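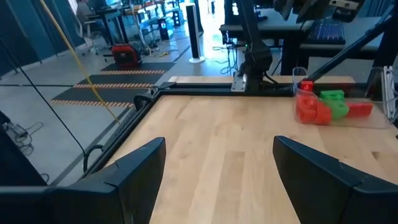 CUADERNO DE TALLER / Ensayos de desgaste

Abril, 7:40

Retomo el vástago modular Ferno, el del cuello intercambiable, que lleva desde marzo dándonos disgustos con mucha educación. El bufete de Grisanano que defiende a los pacientes ha vuelto a escribir. Quieren saber si el plazo del acuerdo alcanza también a los implantados con el lote segundo. Les he contestado que somos un laboratorio de tribología y que los plazos los pone el juzgado, cosa que ya les dije la otra vez, con otras palabras y mejor humor.

Lo nuestro: 28 cuellos explantados, todos con etiqueta, dos con la etiqueta ilegible. Ignacio Baptiste jura que los identificó por el número de serie grabado. He mirado el grabado con la lupa y le creo a medias. Quedan marcados con interrogante en la hoja hasta que el hospital de Usuga confirme, o hasta que me jubile.

Corrosión en el cono: se repite lo de siempre, anillo oscuro en la parte distal, más marcado en la cara medial. En el informe pone «hallazgo compatible con micromovimiento». El abogado de la parte contraria subrayó «compatible» tres veces y en rojo. Le tengo cierto cariño a ese señor, lee los informes enteros.

9:15. Banco de fatiga. Carga de 900 N, precarga a 200, onda senoidal. Se paró solo a media noche por nivel bajo de suero. El depósito gotea por la junta que cambiamos el mes pasado, la buena, la cara. He puesto la vieja. No gotea.

OJO: la muestra que estaba montada no vale para el expediente. Tiene parada sin registrar y la cadena de custodia no dice quién abrió la cabina. Guardarla aparte, no tirarla, no «aprovecharla para otra cosa» (Ignacio).

11:30. Llamada con Hirnura, que hace los análisis de iones en sangre. Sus valores de cobalto vienen en microgramos por litro, y la tabla del perito, en nanomoles. Un rato largo de discusión sobre un supuesto aumento escandaloso que era un cambio de unidades. Pedir que lo corrijan por escrito antes de que la tabla acabe en una demanda.

Pendiente:
- Fotos de los conos 14 a 19 con escala. Las de ayer salieron sin regla.
- Copia firmada de la custodia para Grisanano.
- Preguntar si los pacientes con revisión ya hecha entran en el acuerdo o van por separado. No es asunto nuestro, pero me lo preguntan a mí en el pasillo.
- Pedir suero. Y otra junta, barata.

16:50. Usuga confirma uno de los dos cuellos dudosos. Del otro dicen que «les suena».

Entradas recientes
Limpieza de conos: protocolo revisado, otra vez
El perito, la balanza y el cuarto decimal
Ferno: recepción de explantes y etiquetas
Junta nueva en el banco de fatiga
Cómo archivar una muestra que ya no vale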